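We use cookies to remember your settings and count visits. Accept | Manage

# vodulon-boost-logs

Welcome, and thanks for stopping by! This folder holds the boost and intake logs from our Vodulon turbo kit work, cleaned up enough that other people can use them without calling me at dinner time. I started it in December as a place to dump spreadsheets for my friend Kamil, and it has grown a good deal since then (some would say too much).

## What's in it

There are 408 pulls, all from the same four-cylinder hatchback on the same hub dyno at the Šimko shop in Britulton. Each pull is one CSV file, and each file has engine speed, manifold pressure, wastegate duty, intake air temperature before and after the intercooler, and wideband lambda. The channel names are spelled out in `channels.md`, and please do read that one first — I changed my mind about "IAT2" halfway through and the note there will save you an evening.

The folders go like this:

- `stock/` is the car as it came, with the factory hoses and actuator
- `kit_a/` has the Vodulon hoses and the stiffer actuator spring, on the factory intercooler
- `kit_b/` is the same as kit_a with the Lusix front-mount core
- `odd/` is everything I couldn't bring myself to throw away

Pulls start at 2100 rpm unless the file name ends in `_low`, in which case they start at 1850. The low ones are noisier at the beginning because the car hates being asked for full throttle down there, and I can't say I blame it.
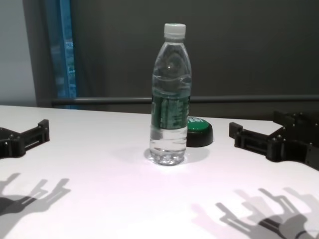
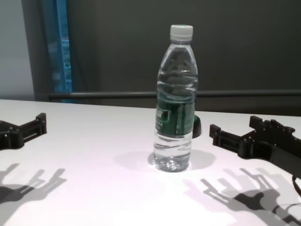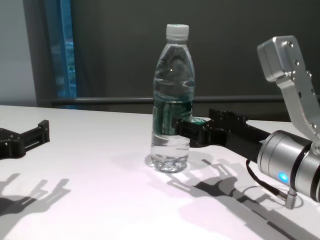
*Water bottle with the green label, on the white tabletop.*

## How the numbers were made

Everything was logged at 50 Hz and then lined up on engine speed. I have not smoothed anything. If you want smooth lines, `tools/smooth.py` will make them for you, and you can pick how wide the window is, but the raw files stay raw. Pressure is absolute and in kPa. If you see 741 in the pressure column, that is the sensor telling you its plug came loose, and you should drop the row (the script does this if you pass `--drop-bad`).

Lambda lags a little behind the rest. I left it alone on purpose, as everybody seems to have their own favorite way to shift it and I didn't want to start that conversation again.

## Things to watch out for

The front-mount core shows slightly slower spool than the factory one, and you'll want to compare `kit_b/` against `kit_a/` and not against `stock/` if that's what you are after. Fuel was the same grade all the way through. Shop temperature is in the header of each file, except for the first batch in `odd/`, where I simply forgot to write it down. Sorry about those!

Please don't use these files to set boost on your own car. They come from one engine with its own habits, and yours will have different ones.

## Using and sharing

Take it, use it, fix it, pass it along. A mention of the folder name is plenty. If you find a mistake, send me the file name and the row, and I'll look at it with my morning coffee.

— Reinaldo Queiroz

## Comments

**Kamil Paulík:** The wastegate duty in kit_a looks upside down to me in the first few files. Is 100 fully open or fully shut?

**Reinaldo Queiroz:** Fully shut, all the way through. I've added a line to channels.md, thank you!

**hatchfan:** Any chance of throttle position as a channel? I'd love to sort out the lift-offs.

**dynodora:** The --drop-bad option also took out my header line on Windows. Removing the blank first row fixed it for me.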